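Up at 6 to get the early bus to Cesthorpe for the second leg. We were a goal down from the game at our place, so I did not expect much. Same back line as last time, with the new lad from Prarkau on the left. He kept his width, and that gave the midfield room it never had in the first match.

Scored after 5 minutes from a corner. They equalized before the break with a shot our keeper should have held.
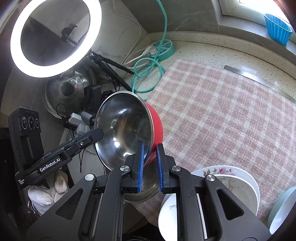

Second half was all us. Two more goals, both from crosses, and it finished 3-1 on the day, enough to go through. The gate was given as 3089, a good crowd for the Dahlgren Cup.

Fondeo next, away first. They press high and their center backs are slow to turn, so I would play the ball over the top early. Home by ten. Knee sore from standing. Need to renew my season ticket before the end of May.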